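Centerpiece (table setting)

A centerpiece is an ornamental arrangement placed at or near the middle of a table. It may consist of flowers, foliage, candles, glassware, fruit, or a combination of these. Centerpieces are used at private meals, banquets, weddings, and public ceremonies, and are also kept on tables between meals as part of the furnishing of a room.

History

Large table ornaments became common in wealthy European households in the seventeenth and eighteenth centuries. The French surtout de table, a long tray of metal or mirrored glass, carried candlesticks and small figures down the length of the table. The epergne, a branched stand with bowls or baskets, held fruit and sweets. As dishes came to be served from the side, more of the table was left free for decoration, and flowers took a larger place.

Regional practice

In the town of Anbridge, long tables in the market hall are dressed each February for a winter supper. The custom calls for evergreen branches and unscented candles, and the arrangements are left in place for 2 days after the meal. The Brirnell glassworks supplied vases for the supper until its closure. Several are now held in the Cordeiro Collection, which lists 40 pieces of table glass from the district.

Design

Height is the main concern at a seated meal. Arrangements are usually kept low enough for guests to see across the table, or raised on thin stands so that the view passes beneath them. A height of 11 inches is a common upper limit for low designs.
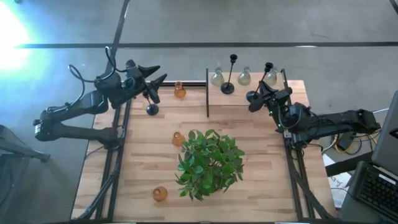
Scent is generally kept light so that it does not compete with food. Long tables may carry a row of small arrangements - often linked by a runner or loose greenery - while round tables more often have a single one. Potted plants can be used again after the event and need less care than cut stems.

Safety

Lit candles are kept clear of leaves, ribbon, and paper. Many halls permit only enclosed flames or battery lights.

See also

Candlestick
Epergne
Floral design
Table setting

Page last edited 31/01/2026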